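# Treneck製 艦艇用双眼鏡「Flarnilthorpe 36」について
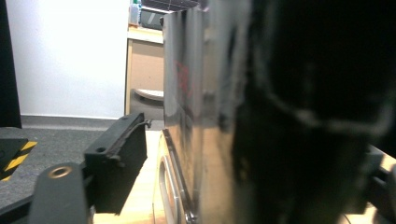
手前は真鍮色のブッシュが付いた濃灰色のアーム。

艦橋当直向けをうたう双眼鏡はどれも強気な言葉で売られているが、この製品も例外ではない。メーカーの説明書には「荒天下でも目標を見失わない」とある。荒天下で目標を見失う原因の大半は船の動揺と見張員の疲労で、レンズの問題ではないと思うのだが、そこには触れられていない。

当店では仕入れを決める前に、元哨戒艦乗りのBahman Najafi氏に1本預けた。戻ってきた評価は「悪くない。ただし値段を聞くまでは」だった。

## 仕様(メーカー公表値)

| 項目 | 内容 |
|---|---|
| 用途 | 艦橋、見張所、沿岸監視 |
| 連続使用時間(照明付き目盛) | 36時間 |
| 窒素充填 | あり |
| 目盛 | 方位・仰角、赤色照明 |
| 付属品 | 肩紐、対物キャップ、布ケース |
| 保証 | 9年(光学系のみ) |

36時間という数字は照明を最低輝度にしたときのもので、Najafi氏が中間の輝度で使ったところ、17時間で消えた。説明書の脚注を読めば確かに「最低輝度時」と書いてある。文字は小さい。

保証の9年も同様で、接眼部のゴム、照明回路、電池蓋は対象外になる。海で先に傷むのはたいていそのあたりである。

## 「海軍採用」という表記

箱に印刷されたこの文句について、輸入元のCanpolatに二度問い合わせた。どの国の海軍で、何年に、何本採用されたのか。担当のSerpil Saraç氏の返事は丁寧だったが、国名はなかった。したがって当店の商品名からは外してある。

## 良い点

- 赤色照明は暗順応をあまり崩さない
- 焦点輪が重めで、手袋のままでも行き過ぎない
- 方位目盛が細く、遠方の船体に重なっても邪魔にならない

## 気になる点

- 電池蓋のねじが小さく、揺れる船内で落とすとまず見つからない
- 布ケースは防水ではない
- 同価格帯のNekovの旧型と並べて、夜間の明るさに差を感じなかった

## ご注文の前に

在庫は少数で、次回入荷は7月の予定。艦艇見学や港での撮影の供に、という用途であれば、もっと軽くて安いものを勧める。夜間の当直で方位目盛を使う人には検討の余地がある。店頭での試用は可能だが、昼間の店先で夜間性能は判断できないので、その点は割り引いて見てほしい。

交換用の電池蓋は別売。購入時に一緒に頼んでおけば送料はかからない。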